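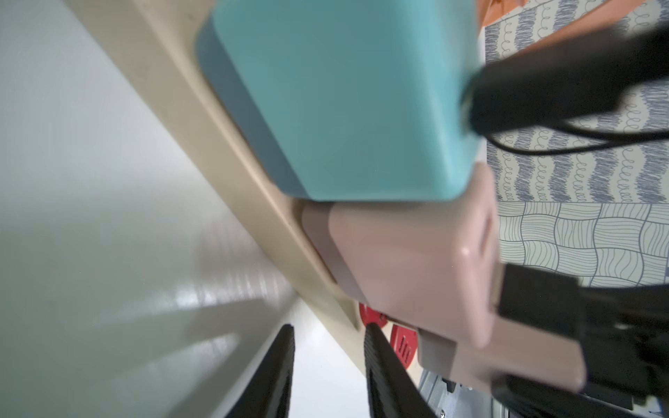 4.3. Fallo de agarre por pérdida de referencia en la muñeca

Figura 3. Vista desde la cámara de muñeca, con los dos dedos negros de la pinza en la parte inferior y los bloques turquesa y rosado junto al raíl de color crema.

De los 247 intentos registrados con la celda Akanda, 27 terminaron en parada de protección. Los demás errores se tratan en la sección 4.4. La parada se activa cuando el par medido en la muñeca supera el umbral durante tres ciclos de control consecutivos, y deja el brazo bloqueado hasta que un operador lo rearma.

La revisión de los registros, a cargo de Otakar Danko, mostró una secuencia común. El estimador de pose perdía el contorno de la pieza en la fase final de la aproximación y el controlador seguía trabajando con la última pose válida. Si el error lateral era pequeño, los dedos cerraban sobre la pieza; si no lo era, uno de ellos empujaba contra el raíl y el par subía hasta el umbral.

El desenfoque de los objetos cercanos contribuye a esa pérdida. En la Figura 3 los bordes del bloque turquesa aparecen difuminados, y la superficie gris blanquecina de la izquierda ofrece muy poca textura. Los tejidos estampados del lado derecho tienen el problema contrario: sus líneas onduladas generan puntos de interés repetidos que el estimador —entrenado con fondos lisos— asocia con facilidad a una pieza equivocada.

Se probaron dos correcciones. La primera, propuesta por Kavinda Biswas, invalida la pose cuando su antigüedad excede un límite fijo y ordena una retirada lenta. La segunda enmascara el fondo a partir del modelo geométrico del raíl. Con la primera, las paradas dejaron de producirse en la serie de repetición, aunque aumentó el tiempo medio por ciclo. La segunda dependía demasiado de la calibración entre cámara y pinza, y se descartó.

El umbral de par no se modificó en ninguna de las pruebas.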